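Desk mats: printed fabric and glassware, does anyone still use them?

We use cookies to keep you signed in and to remember your display settings. By continuing to browse the Cloklow boards you accept our cookie policy. Accept / Manage

kelvin_drop
5 May 2023

Looking for opinions on large printed fabric mats as a bench surface. I have a 700 mm deep bench, laminate top, scratched. I measure out dyes and resin in glass beakers, and between jobs the same bench is used for puzzle cubes. Requirements: beakers must not slide, a cube must not skid when put down quickly, and the print should survive wiping. Thickness under 4 mm preferred. Mollow sell one that looks suitable but they give no details on the backing.

tarn_and_fell

I have the Mollow. Rubber backing, stitched edge. Grip on laminate is good. The top is a woven polyester and takes dye straight away, so put a tray under anything you pour. A cube stays where it is put. Glass also stays where it is put, but a narrow beaker on fabric is less stable than on a hard top when you knock it near the rim.

ohmslaw_ish

Disagree with fabric under glass at all. A silicone sheet costs less, wipes clean and does not hold a stain. The only argument for fabric is appearance.

kelvin_drop

Appearance is part of it. The bench is in a spare bedroom. I also find cubes noisy on silicone, and the sheet I had picked up dust and would not let go of it.

tarn_and_fell

Wash the silicone with washing-up liquid and it comes clean. It does need doing every week. Fabric needs a vacuum now and then and a cold hand wash. Mine was last washed in November and the colours have not moved.

burette_bob

One point on printed mats that has not come up. Graduation marks on most clear beakers are white. Against a busy print in light colours they are difficult to read. Against dark blue or black they are fine. If you buy a landscape print, check where the dark part falls in relation to where you pour. Sunset designs are the worst for this, as the bright band is usually across the middle.

ohmslaw_ish

Or read the volume against a white card, as everyone was taught to.

burette_bob

You can. It is one more thing on the bench. I keep a card behind the beaker for anything that matters and use the dark part of the mat for the rest. Note also that beaker marks are only a guide to volume on any background. Use a cylinder if the ratio is critical, and weigh the resin.

kelvin_drop

I weigh resin already, to 2 decimal places. The beakers are for water and dye. Good point on the print, I had only looked at the size. Does the same apply to the cubes?

half_turn_hal

Less so. What matters with cubes is that the surface is one tone where you put the cube down, so you can pick out the bottom row at a glance. Dark teal or navy suits a white-bodied cube. A black-bodied cube on navy is harder to see the edge of. I time solves on a Harawira mat, plain grey, and have had no reason to change it in nearly two years.

ohmslaw_ish

Plain grey would also solve the beaker problem.

half_turn_hal

Mid grey does not give much contrast with white print either. Dark grey would.

tarn_and_fell

Stirnetti do a plain charcoal one in the same weave as the Mollow. The edge is cut, not stitched, and the one I had started to fray after 12 washes. I would pay the extra for stitching.

kelvin_drop

Decision so far: fabric, stitched edge, dark where the glass goes, shallow tray for pouring. Still open on plain or landscape. If anyone has a sunset print with glass on it I would like to see how the marks read before ordering.

burette_bob

Sunset print, two empty beakers on the bright part, cube on the teal. The marks are there on both but faint, and the orange and red come straight through the glass. The cube is easy to see.

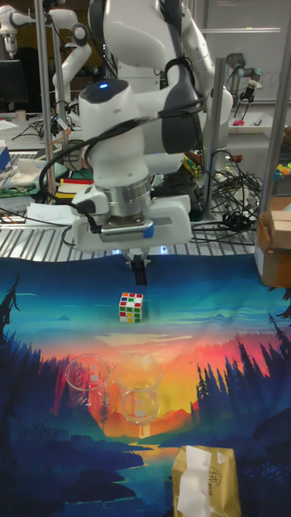 Related thread: Getting dye out of woven polyester

ohmslaw_ish

Cold water first, then a little washing-up liquid, blot and repeat. Do not use hot water, it sets some dyes. If the stain has been there overnight, expect to keep it.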